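June
Amparo Quintero

Pre-run checklist, home arm build (Stoneo arm, two-finger gripper)
Shared workshop, Grullinport

Work through this before each session. Simulator first, then the bench. Write a comment even where the item passes.

1. Emergency stop within reach of the operator.
OK. Moved to the left of the keyboard after the last check.

2. Base bolts tight, no rock when pushed by hand.
OK. Rear bolt took a quarter turn.

3. Cable slack at full reach.
Needs work. The gripper lead pulls tight at the end of travel. Add 20 mm and clip it again before anyone runs the wrist.

4. Supply fuse fitted and correct rating.
OK. Spare taped inside the lid.

5. Speed limit set in the config file.
OK at 15 per cent. Do not raise it for the bottle task - the limit is shared with the bench arm.

6. Simulator room loads with furniture and floor in place.
OK. Carpet, shelving unit and plant all present. Load time is still almost 300 seconds on the old Testa machine. 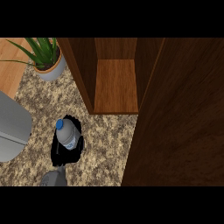 Item 7, simulator view: bottle held in the gripper, blue cap up and to the left.

7. Grip on the bottle, both fingers in contact.
OK in the simulator, fingers on both sides of the body. Not yet signed off on the bench. Use a sealed bottle there and keep it away from the supply.

8. Clearance to furniture.
Watch this one. The lower corner of the shelf side panel is close to the bottle. Lift straight up before turning towards the open shelf. Same goes for the pot plant if the arm swings left.

9. Gripper force limit.
Open. Config says 800 but the Rimport driver notes don't give units. Leave the bench gripper unplugged until we know.

10. Log folder has space and the clock is right.
Clock was an hour out. Corrected.

Result: simulator runs allowed. Bench runs on hold for items 3 and 9. Initial the sheet by the door when either is cleared, and put the old cable clips back in the tin.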